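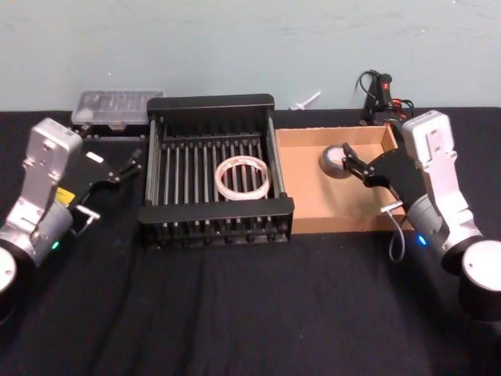 Two-arm station during a sorting task, with one roll of tape on the rack and the other in the right gripper.

Bench Rules for Two-Arm Stations: Frequently Asked Questions

These answers cover the tabletop stations at the Citgate and Traswood sites. They go with the Slaoui Bench Rules, which every operator signs before a first session. If an answer on this page seems to disagree with the Rules, follow the Rules and tell your site lead.

Last updated 29 Jun 2021

General

Who has to follow the bench rules?

Anyone who runs a station, sets one up, or reaches over the table while the arms have power. That includes visitors from other teams. People watching from behind the floor line do not have to sign, but they do have to stay behind the line.

I already signed the Cornoneo rules. Do I need to sign these too?

Yes. The Cornoneo rules were written for single-arm cells with a fence. Our stations have two arms, an open front and a shared work area in the middle, so some of the distances and most of the stop procedures are different.

Do the rules apply when the arms are switched on but not moving?

Yes. An arm that is holding its position still has power in its joints. Treat a lit indicator on either arm as a sign that the arm may move. An unlit indicator does not prove that the power is off. Check the switch.

How long does the sign-off last?

Until the end of the following March. Everyone renews in the same month, whenever they first signed.

Setting up the table

Does the table have to be covered?

Yes, with the black cloth supplied. Folds and creases are fine in the front area. Pull the cloth smooth under anything that objects will be placed on or into. A tray sitting on a fold will rock, and a rocking tray counts as a setup fault.

What may be on the table during a session?

The items on the task card go in the work area between the arms. Other things may stay only along the back edge, near the wall, and only if neither arm will pass through that space during the task. Parts boxes must have their lids closed.

Can I leave a power tool on the table?

At the back, yes, if it is unplugged or has its battery out. Coil any cord and push it against the wall. Cords may not cross the work area. A tool may not stand inside the reach of an elbow joint either – this is the item most often marked down at site checks, usually by people who looked only at where the gripper would go.

Where do the containers go?

In a row across the middle, where both grippers can reach the one they need. For tape sorting that means the dish rack and the cardboard tray, side by side. Leave the front of the table clear so that you can get a hand to the containers after a stop without leaning past an arm.

Can I use any cardboard tray?

Use a shallow one with walls on all four sides and a flat floor. Flaps must be cut off or taped down. Replace the tray when a wall goes soft or a corner opens. Do not put a patched tray back into use with a new task card.

Why is the rack allowed? The rods leave gaps.

It is allowed for objects that are wider than the gaps. A roll of tape lying flat is fine. Pens, screws, clips and anything else that could drop between the rods are not. If you are unsure, lay the object on the rack by hand in each direction before you power up.

Running a session

Can both arms work in the middle at the same time?

Only if the task card says so. The usual rule is that one arm works while the other waits on its own side with its gripper open and empty. The waiting arm should be above the cloth and outside the path of the working arm.

How high should an object be lifted?

High enough to clear the walls of any container it has to cross, and no higher than the task needs. When placing an object in a tray, bring it down close to the floor of the tray before you open the fingers. Dropping a roll in from above the walls is marked as a failed placement, even if it lands where it should.

How should a roll of tape be held?

Any grip that keeps the roll steady through the whole move is acceptable. The loose end must be pressed down before the session. If it lifts and sticks to a finger, stop, power down and clean the finger pads. Do not try to shake the roll off with the arm.

What about clear tape?

Clear rolls are harder to see, especially on rods. Before you start, look at the rack from the front and from one side so you know where the roll is and which way it is lying. Confirm it again after every stop.

Is the gripper cable allowed to hang?

A loop below the gripper housing is allowed. It needs enough slack for the wrist to turn, but it may not drag in a container or catch on a wall. Run the full task once with no object in the gripper and watch the cable the whole way. If it touches a tray edge, retie it higher and run the check again.

May I move an object by hand while the arms are on?

No. Stop both arms first, wait until they have settled, and then reach in. Stopping only the arm nearest to you is not enough, since the work area belongs to both.

Stops and faults

When do I have to stop?

Stop at once if an arm touches the table, a container or the other arm when it was not meant to, if an object falls outside the work area, or if a hand crosses the front edge. You can also stop for no reason other than being unsure. Unsure stops are logged, but they are not counted against the operator or the station.

Will the arms hold their position after a stop?

After a normal stop, yes. After an emergency stop, do not count on it. An upper segment can sink, and a held object can come down with it. Keep your hands off the table until both arms have stopped moving.

How do I restart?

Clear the fault, put every object back in its starting place, and move both arms to their waiting positions. Then run the first move at low speed. After 3 stops in one session, close the station and call the site lead.

Which form do I use?

Form 668 for a stop or a fault. Form 874 for a change to the table setup, including a new type of container. If a fault leads to a change, fill in both and write the fault number on the second one.

Site checks

How often are stations checked?

Each station is checked in March and again whenever an arm or a gripper is replaced. Checks at Traswood are announced. Checks at Citgate may not be.

What does the checker look at?

The base mounts, the joint labels, the indicator lights, the finger pads, the cables, the cloth and everything standing along the back edge. The checker will also ask for one full run of whatever task is set up that day. You do not need to prepare a special one.

A label on an arm is worn. Does that matter?

Yes, if it can no longer be read from the operator's side. Order a replacement from stores and put it in the same spot. A handwritten label may be used until the new one arrives – use block letters and keep it off the joint seam.

What happens if a station fails?

It is powered down and tagged, and the site lead gets a list of what has to be fixed. Small items such as a loose cord or an uncovered parts box can be fixed while the checker waits. Anything involving a base mount or a stop button needs a second visit.

Where do I send a question that is not answered here?

Give it to your site lead in writing, with the station number and the task card. New questions are added to this page when the Rules are next revised.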